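Compte rendu de réunion, préparation du salon services numériques
7 novembre 2020, en visio

Présents : Nuno, Ateck, Ledesma. Pustar excusé, a envoyé ses remarques par mail.

1. Fréquentation
948 inscrits en ligne à ce jour. Mieux qu'en octobre, mais beaucoup de doublons dans le fichier, Ateck nettoie et renvoie. Badges : on reste sur le QR code, pas d'impression sur place.

2. Stands
11 exposants confirmés, 2 en attente de signature. Ledesma demande à changer d'allée (trop près de l'entrée, bruit). Accord de principe, plan à refaire. Câblage réseau : devis reçu, jugé trop cher, on redemande.
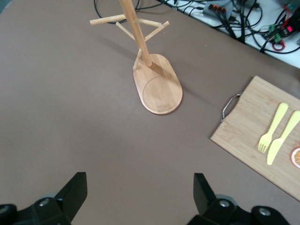 Pince à deux doigts au-dessus du plateau.

3. Conférences
Format mixte, salle + direct vidéo. Traduction simultanée anglais et portugais seulement, le reste en sous-titres. Nuno s'inquiète du débit, veut un test complet avant l'ouverture. Ok pour tout le monde. Pustar propose par mail de raccourcir les tables rondes, pas tranché, a revoir.

4. Budget
Presque 8 % au dessus du prévisionnel, surtout la plateforme vidéo et l'hébergement. Ateck renégocie la licence. Pas de nouvelle dépense comm d'ici là.

5. Divers
Dossier de presse : version chinoise toujours pas relue. Logo Nuno à remplacer sur le site (ancienne version). Parking exposants, rien de neuf.

Prochaine réunion : date à caler par mail.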